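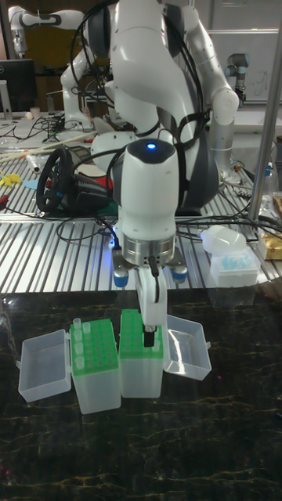 # Keeping small dive spares sorted on a wreck trip?

**posted by silty_again**

Hi all, long-time lurker, first real post. I'm off on my first proper liveaboard in March (ten of us on a boat called the Poltari, doing the old freighter off Shemweta) and I'm trying to get my save-a-dive kit into some kind of order. At the moment it's a margarine tub full of O-rings, mouthpiece ties and a tube of silicone grease that has leaked over everything.

On my last trip I blew a tank O-ring at the back of the boat, tipped the whole tub out on the deck and still managed to fit the wrong size. Missed the dive. The skipper was very nice about it, which made it worse!

So how do you lot store the little stuff? And how much of it do you carry for six days? I dive a Gimberg first stage, bought second-hand, and I've got no idea if the spares for it are easy to get up that way. The wreck sits in 31 metres and I'd rather be on it than sulking in the saloon. 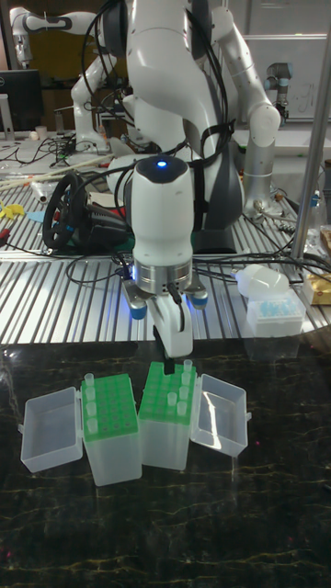 **posted by bilgepump**

I've done the Shemweta freighter a few times and you'll love it, the forward hold is full of fish and the winch is still sitting up proud on the bow. Mine live in a flat box with a clear hinged lid, the same general idea as the tube box on the left there, with a rack inside so each size has its own spot and the whole lot stays put when the boat rolls. I fill one column per size and I can see what I'm short of without opening anything. Get the lid that's attached. I had one that lifted off and it went over the side off the duckboard - gone in a second.

Grease goes in its own zip bag, always, and I'd keep it well away from your mask straps. For six days I take a dozen tank O-rings, a couple of each hose size, two mouthpieces and a fistful of cable ties. I once paid $266 to have a reg looked at in a hurry in port and all it needed was a swivel O-ring, so yes, carry those too.

On the Gimberg, have a word with whoever serviced it last and ask them to write the sizes down for you. Mine are on a bit of duct tape stuck to the box.

**posted by cold_toes**

tackle box. done

also the Poltari had a spares drawer when I was on it but it was mostly rust and one fin strap 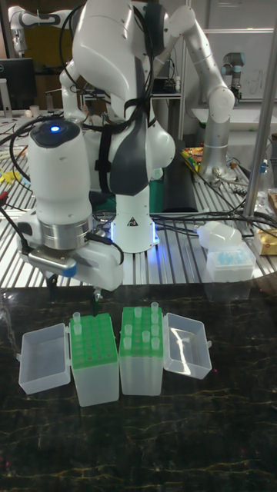 **posted by silty_again**

Back with an update, typing this from the pub next to the jetty. Went with the hinged box and duct tape labels, and lent out four tank O-rings before I needed one myself (day three, got it right first go!). The Gimberg behaved the whole way.

One thing I'd add for anyone reading later: put a pick in the box, a brass or plastic one. I'd packed everything except something to get the old ring out with, and ended up borrowing one off a bloke in the next bunk every time.

Vis was rubbish on the first morning and then it opened right up. Saw the winch, saw the hold, saw a wobbegong the size of a couch under the stern. Already looking at dates for next year. Does anyone know if they still run the trip to the Cestadent reef straight after? The woman in the booking office wasn't sure.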